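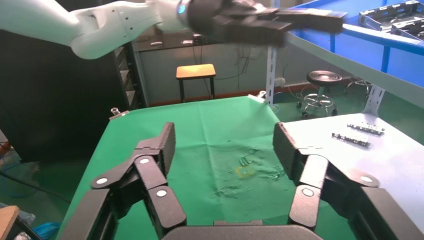 I've worked at the Revano plant for long enough to have had four different lockers. For most of that time I was on the bench in what we call the kit room, where small parts get sorted, looked over and put into trays for the assembly side. Since the winter I've shared the room with a pair of robot arms, and people keep asking me what that's like, so I'm writing it down once and will send them the link.

First, what the job was. Metal parts came over from Trutthorpe in tubs, mixed, with a bit of oil on them. You took one out, turned it over, checked the holes and slots for burrs, and set it in the right compartment of a tray. A full tray was 100 parts. Then you started the next tray. A good day was one where the tubs matched the paperwork. I liked it more than you might think. You could talk while you did it, and once your hands knew the parts you could keep the radio on and follow a whole ball game.

What it did to my right thumb is another matter. Two of us on that bench ended up with braces at one time or another, and I wore mine to bed for most of a year.

The arms came through a company called Debnath, who did the install and still send someone when a thing needs changing. There was a meeting in the cafeteria beforehand with slides. The slides said no jobs would be lost, and so far that is true, but I want to be exact about it. There were six of us in the kit room. There are three now. One retired and wasn't replaced. Two moved to packing, one of them happily and one of them not. The pay is the same in packing but the shift starts at five in the morning, and if you have kids to get to school that is a different job, whatever the pay slip says.

The three of us who stayed had two weeks of training. Most of it was about stopping. Where the stop buttons are, what the ring lights mean, how far to stay back when an arm is running at full speed, and what to do when one of them freezes halfway through a move. After that came the teaching part, where you guide the arm and gripper through a job and save it. I was slow at this. I kept teaching it to pick up parts the way I would, with a little roll of the thumb at the end, and a gripper with two flat fingers has no use for that. The younger guy on our shift got it in an afternoon because he had no habits to lose.

My day now goes something like this. I get in, wipe down the tables, check the clamps and pull the cloth straight. The cloth matters more than I expected. If it bunches up, a part sits at an angle and the gripper comes down on an edge. It gets creased every day no matter what we do, and I have asked for a different surface twice. Then I run the warm-up moves and start the first batch. While that runs I do the parts the arms can't handle, which are mostly the thin ones and anything that came over stuck together with oil. I also check every tray before it leaves. I don't look at every part in it, I look at the tray, and that took some getting used to.

There is a count on a screen by the door. One week in June it read 2518 when I went home, and the supervisor took a picture of it. The same screen showed 339 rejects, and he did not take a picture of that. Most of those rejects were fine. The system had been set too tight on one slot width, and I spent the next two days going through them by hand, the old way, with the radio on. My thumb was sore by the second afternoon. I had forgotten about it until then.

Here is what has changed for the better. My hands don't hurt at night. I get up and walk more. I know more than I did a year ago, and when Debnath's people come in they ask us what we've seen before they open a laptop. That last one means something to me. On the bench, I can't remember anyone asking me much of anything.

What is worse: it's harder to talk. The noise isn't bad, but you have one eye on the arms all the time and conversations get dropped. We also don't sit near each other now. We still have the stools, though I'm on mine maybe a quarter of the day. And there is a kind of tired I didn't have before, from watching. Sorting parts for eight hours made my body tired. Waiting for a thing to go wrong for eight hours makes my head tired, and I come home and don't want to decide what's for dinner.

I also think about what comes next. Flandus, across the road, put arms in before we did, and the talk is that their kit room runs with one person on nights. I don't know if that's so. I asked my supervisor whether we were headed the same way and he said there was no plan for it. I believe him - but I also know he wouldn't be the first to hear.

My sister asked me on Sunday if I would go back to the bench if they gave me the choice. I told her no, because of the thumb. Then I said I'd take the bench back if I could have all six people back with it and do it half days. She said that wasn't one of the choices.

If you have the same thing coming at your place, ask about the shift times before you ask about the robots. Ask who does the rework when the settings are off, and whether those hours come out of somebody's count. And ask to be in the room when they set the thing up, even if you only stand there. We got in for the second arm and not the first, and the second one is the one I have less trouble with.

I'm off next week. When I get back we're supposed to start on the longer brackets, and I haven't seen the new trays yet.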